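Former Loan Officer Takes Over Prulthorpe Frame Shop

PRULTHORPE – The picture framing shop on Canal Street has a new owner. Chrysoula Bakalis, who spent 17 years as a loan officer at a regional bank, took over the business in September from Béla Veres, who is retiring.

The shop will now be called Brivberg Framing. The phone number and the hours stay the same, and any order placed with Veres will be finished at the price he quoted.

Bakalis said she had been looking at small businesses for two years before she heard this one was for sale.

“I read a lot of business plans at the bank, and most of the ones I liked were boring,” she said. “A shop that has the same customers every year is a good shop. I took Béla's books home and read them twice.”

Those books list 1,239 jobs in the last full year, most of them diplomas, family photos and needlework. Veres has agreed to stay on part time through the winter to help with mat cutting and the older conservation work. Zinash Degefa, who has run the front counter since before the last move, is also staying.

The sale included the stock of molding and the lease on the back half of the building, a total of 2,633 square feet. Veres had used the back mostly for storage. Bakalis plans to rent out work space there by the month, with Olanrewaju Bako handling the bookings.
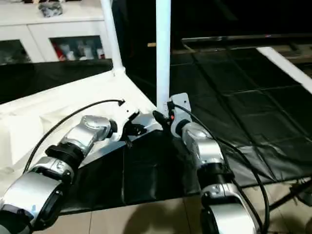

Rent for the work space has not been set, but Bako said it will include power, heat and use of the loading door. People who sign up for three months will get a discount on framing. He is still working out the floor plan. The tall white pole at the table will be marked on it, he said, so that renters can plan for it when they bring in long pieces. He expects to have the plan on the front counter by the end of the month.

Brivberg Framing is open from 10 a.m. to 5 p.m. and closed on Sundays and holidays. Customers with unclaimed work from before the sale are asked to bring their ticket or call ahead. Degefa said 23 finished pieces are waiting to be picked up.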